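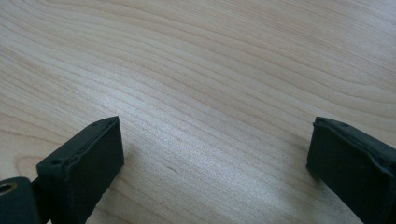
Oreo's fingers, apart and unemployed, over the pale table.

Workshop notes: what we do to Oreo, and why it keeps needing it

July 29, 2020

Several of you have asked when Oreo will be back on the sign-out sheet. The answer is that it already is, and that two of you have booked it for the same morning, which I leave you to settle between yourselves.

For those who joined Drindov after the last newsletter, Oreo is the oldest of our hand-held grippers: two dark fingers, a trigger, a camera looking down over the top, and a handle that fits every palm slightly wrongly. You pick things up with it, the camera watches, and the recordings go off to the people upstairs who teach the arm in the Birkico cell to do the same. It got its name in its first week and I was against it at the time.

It came down to the workshop with a label tied to the handle reading "feels funny". I would like to say a word about labels. "Feels funny" covers a sticky trigger, a loose finger, a tired spring and the user having had the wrong lunch. "Left finger wobbles when open" would have saved me most of an afternoon. There is a pencil on a string by the sign-out sheet, and the labels have two sides.

What was wrong with it

The left finger wobbled when open. There was play at the hinge, where the finger swings on its pin, and the finger had begun to arrive a little after its colleague on the other side. With a mug or a box you would never notice. With a coin or a sheet of card, one finger gets there first and pushes the thing along the table while the other hurries to catch up, and you end up chasing a coin towards the edge in front of a camera.

We have had this before. The bearing in the hinge wears, the pin doesn't, and everyone blames the trigger. The trigger was fine. I took it apart anyway, partly from habit, and cleaned out a quantity of fluff that I can only suppose came from the soft toys task. If you were on the soft toys task, some of your bear is in my bin.

New bearings came from Vrettos, who sent the right ones first time. I mention it as it has been a while. The old ones needed pressing out in the small vice with a socket behind them, a job that wants three hands and a calm temper. The new ones went in cold with a smear of grease and made the little click I had been hoping for. If you are doing this yourself, check that the pressed-in part sits flush before you put the pin back. Proud by the thickness of a fingernail and the finger will rub on its mounting, and you will be back to "feels funny" by teatime.

The pads

The pads got a look at the same time. They have a raised lip running round the edge, and the lips on Oreo have gone somewhat lumpy. I have been asked more than once whether this matters. It matters less than you would think. The face does the holding, and both faces are flat enough to pass the card test (slide a bank card between the closed fingers, tug, see if it drags evenly all the way along). The lip only earns its keep when you are nudging something flat off a surface, and a slightly wavy lip nudges about as well as a straight one. I have left them alone. New pads are in the drawer for the day one fails the card test, and please don't go fitting them early out of kindness. A fresh pad next to an old one grips unevenly, and then the old one has to be changed too, and then I have an empty drawer.

On tightening: the pad screws go in with the short driver, the one with yellow tape on the handle, and they stop when they stop. Somebody has been giving them a further quarter turn for luck. The threads are not lucky. I have repaired one of them and would prefer not to repair the rest.

Setting the gap

With the hinge done, the opening has to be set again. Oreo should open to 115 millimetres between the pads and stay there. It had crept wider with all that slack in the hinge, which sounds like a bonus until you recall that the software reads the opening from a number it was given months ago and believes it without question. If the fingers are really further apart than the number says, every recording is a small fib, and the arm in the Birkico cell learns to reach for a box that is slimmer than the one in front of it. It does then reach for it. I have seen the dents.

The order I use is this. Open fully and measure with the callipers at the pad faces, leaving the lips out of it. Adjust the stop behind the trigger. Open and close a good few times by hand, quickly, the way people use it on the last task before lunch. Measure again. If the second reading has moved, the stop is not locked, whatever you may feel about the nut. Only when two readings agree do you plug it in and run the calibration, and while that runs you keep your hand off the trigger. The calibration asks you to keep your hand off the trigger. It asks in capitals.

The table

Checking the camera afterwards is best done over the pale wooden table by the window, with nothing on it. I know the black mat is nicer to look at. Oreo's fingers are very dark, and over the black mat you can't tell finger from mat, so a pad could be sitting crooked and you would call it a success. Over the light wood both pads stand out and you can see straight away whether their top corners come level with each other. They should. If one sits higher, go back to the hinge, and don't even think of turning the camera to make it look right. (It has been done. I turned it back.)

The drawback of that table is the shine. It has a soft sheen to it, and you get a washed-out patch in the middle where the grain goes silvery and faint. For checking the fingers I don't mind. For recording I do, as anything pale laid in that patch is half lost, and the people upstairs send me their screenshots as though I had arranged the daylight. Pull the blind, or shift yourself round to the other side until the patch moves away from where you mean to work. The grain itself does no harm, and if anything gives the tracking something to hold on to. Please stop wiping the table with furniture polish. It was shiny enough.

How often

The old rule was to service the hand-held grippers when they complained. The new rule is every 2,000 closes, and the counter is on the status page, under the battery. When it gets there, bring the tool down, even if it seems well. A service takes 60 minutes if the bearings are good. If they are not, it takes as long as Vrettos and the post allow.

Between services I ask for very little. Wipe the pads with a dry cloth at the end of a session. Hang the tool up by the handle, since resting it on its fingertips is what bends things. Don't oil anything. I know where the oil is kept, I know the level it should be at, and I can smell it on a hinge from the doorway. And if you drop it, write that on the label. I shan't ask who. I'll find out from the recording anyway, as the camera is generally still running on the way down.

Next on the bench

The spare gripper, which has no name and is staying that way, has been stripped for parts twice and will be put back together in September, once the second batch of bearings turns up. It needs 4 of them, and a handle, and a reason for the rattle. Until then Oreo is the only hand-held we have in working order, so book it for the time you need and bring it back when the time is up. The charger lives on the shelf with the tool. At the moment it does not, and if it is on your desk I should like it returned before I come round with the clipboard.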